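做包装文案这些年，攒了一肚子关于“盖子上那几个字”的牢骚。开一串慢慢发，想到哪写到哪，甲方请绕行。 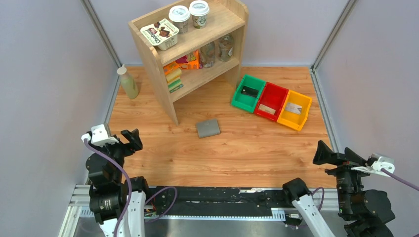

先说花体字。客户开会最爱讲的一句是“要有手写的温度”，讲的时候手里通常端着一杯凉透的咖啡。手写的温度落到实处，就是从字库里挑一款连笔英文，斜着放，尾巴甩长一点。上层板子上那个圆角方盒就很标准：白盖子，深色花体，旁边配上几块巧克力模样的图，再来一道绿边。我看到这种盖子会条件反射地站直，觉得马上有人要问我“能不能再暖一点”。

“再暖一点”是我职业生涯里收到最多的修改意见。次多的是“再高级一点”。有一回这两条写在同一封邮件里，中间隔着一个顿号。我回：收到。

入行第一份工是给 Sakalauskas 写饼干盒。这家公司名字长，长到在小号包装上要占掉整整一行，所以我写的广告语必须非常短。很多人夸那一版文案克制、有留白，我一直没好意思说是排不下。

后来他们换了大包装，地方宽敞了，客户问我能不能把原来的句子扩写一下。扩写完大家都觉得还是原来那句好。稿费照付，这是我对这家公司最深的好感。

说说“家的味道”。这四个字我写过的次数比回家的次数多。写在汤上，写在酱上，写在冷冻馅饼上，还有一次差点写在猫粮上。猫粮那回是我自己拦下来的，猫在家吃的本来就是猫粮，这话倒也没毛病，可读着就是不对劲。

有读者来信（真有人给包装写信）问：你们说的是谁家？我想了一下午，回答不了。我家的味道主要是隔夜米饭和洗洁精。

再说插图和实物的关系。行业里有一行小字叫“图片仅供参考”，全国人民都认识它，也都没拿它参考过。我负责过它的字号。字号是法务和设计打架打出来的，法务要它能看见，设计要它看不见，最后定的那个大小，双方都很不满意，于是通过了。

我个人认为这行字很有哲学潜力，可以印在名片上，印在相亲资料上，印在租房广告上。尤其是租房广告。

讲个项目。Titinholm 那家连锁超市要做自有品牌甜品，盖子上的文案一共改了 16 稿。第一稿是“浓”。最后一稿也是“浓”。中间有过“醇浓”“浓情”“浓得化不开”，有过一个带感叹号的“浓！”，还有过一版放弃了浓，改成“轻”。

“轻”那一版活了一个上午。产品经理尝了一口样品，放下勺子，说这个东西不能叫轻。我至今尊敬这位产品经理。

有人问16稿的文件怎么命名。终稿、终稿2、终稿确定版、终稿确定版新、最终、真最终、给印厂、给印厂勿动、勿动改。印厂打电话来问“勿动改”是什么意思，我说就是字面意思。

“匠心”这个词，我建议休耕。跟地一样，种得太狠了，再撒什么下去都不长。前几年连一次性筷子都匠心，牙签也匠心，我楼下的打印店门口贴着“匠心复印”。我进去复印了身份证，挺清楚的。

同批建议休耕的还有“甄选”“臻享”“悦”。“悦”字尤其可怜，它本来高高兴兴的一个字，现在看到它我就知道要涨价。

“古法”要单独讲。客户拿来一罐蜜饯，说是古法。我问是哪朝的古。对面安静了一会儿，说你就写古法。我又问那具体是什么工序，对面说机器是新的，想法是老的。

我把“机器是新的，想法是老的”写进了提案，当作备选。没有选上，遗憾到今天。

说到数字。包装上放数字很管用，人看见数字就容易信。我在 Karkport 参加过一个行业分享，台上展示一款麦片，正面大字写着“25 层工序”。提问环节有人举手，问是哪25层。台上说包括洗手。

当时全场笑了，我没笑，我在记笔记。回来之后我给一款面包写工序，把“静候”也算成了一道。严格说来面团确实在静候，我也在静候尾款。

Karkport 这个地方，海风很大，分享会的易拉宝倒了一排，茶歇的饼干倒是不错。包装上写着“慢烘焙”，我拿起来看了半天背面，配料表很快就读完了。

接着说配料表。配料表是整个包装上我最喜欢的部分，原因是它不归我管。没有形容词，没有温度，小麦粉就是小麦粉，白砂糖就是白砂糖，谁多谁站前面。一篇好文章能写成这样，编辑要哭的。

入行头几年看不起它，觉得那是填空。现在在超市里拿起一个东西，手自己就把它翻过去了。正面是谁写的我大概都能猜到，猜到了就更不想看。

买东西的时候旁边有个小孩问他妈：为什么这个上面写“妈妈的选择”，你又不选。他妈把东西拿起来放进车里，说现在选了。我在后面排队，觉得这句文案的转化路径终于让我见着了一回。

再聊开启说明。“沿虚线撕开”大概是中文世界里最温柔的谎话。我撕开过的虚线，没有一条是按虚线走的。有一次我认真建议客户改成“请随意撕开”，被批“态度不端正”。

“此处易撕”也一样。我家厨房抽屉里常备一把剪刀，专门用来处理易撕。

英文的事情也得说。很多客户不看英文，但一定要有英文。问要写什么，答随便，好看就行。我给一款果冻写过一句很长的英文，印得极小，绕着盖子一圈，大意是“如果你读到了这里，说明你也该去吃饭了”。法务没读到那里。

这款果冻已经停产了，跟那句话没有关系，主要是不好吃。现在可以讲了。

最大的一次事故也讲了吧。给 Pravorach 做节日礼盒，十二月上架，盖子上要一句祝福。我写的是“甜甜蜜蜜一整年”，过稿、打样、签字，一路顺得可疑。印了 2,000 个出来，变成“甜甜蜜密一整年”。

密密的密。样稿签字那一栏，从我到客户到客户的上级，齐齐整整。我们所有人都看过，都觉得很甜。

客户先是生气，然后问能不能解释成创意。我连夜写了一页创意说明，讲甜蜜如何细密绵长，密不可分。写得太好了，写到最后我自己都信了。客户看完说，那就这么卖吧。

礼盒卖得还行。有两条评论说“文案有心思”，剩下的都在讲快递。从没有人提过错字。这件事对我的自尊造成的伤害，比被骂还要大些。

那之后我添了个习惯，校对的时候倒着念，从最后一个字念到第一个字。年整一蜜蜜甜甜。同事以为我在驱邪，给我工位让出了不少空间。

关于校对还有一条：字越大越容易错。小字大家都眯着眼看，大字一晃就过去了，心想这么大还能错吗。能的。

回一下私信里问得最多的：这行还招人吗？招。要什么条件？要能在只写得下 8 个字的地方，听进去三个部门的意见。会不会写倒在其次，会数就行。

也有人问作品集怎么放。我的作品集基本都在别人家的垃圾桶里，可回收那一类。面试时对方问有没有代表作，我说您桌上那盒薄荷糖，翻过来，对，盖子里面那行。对方说他吃了大半年，从来没发现里面有字。

我还是被录用了。后来知道他们当时只有我一个人来面试。

有朋友劝我写点“自己的东西”。我试过，周末坐下来开了个空白文档，写了一段，读起来像酸奶。又写一段，像比较贵的酸奶。

至于写请假条，这活我已经不会了。上回写的是“因身体原因，甄选一日休息”。主管批了，批语是“匠心”。

也不是没有写得舒服的时候。有一款苏打饼干，客户预算少、时间紧，说你就写它是什么。我写了“咸的”。两个字，印在正中间，一稿过。到现在我路过货架还会去看看它，把歪了的那包扶正。

隔壁就是“海盐臻享系列”，那也是我写的。我不扶它。

补一条，评论里有人问“图片仅供参考”到底多大字号。别问了，你翻一包饼干自己量，量出来跟我说，我也忘了。

再补：问Titinholm那款甜品好不好吃的，好吃，浓。

先写到这里。2019年10月22日，手上还有一个盖子明早要交，客户刚发来新意见，说整体都很好，就是能不能再暖一点。我去把字再斜一斜。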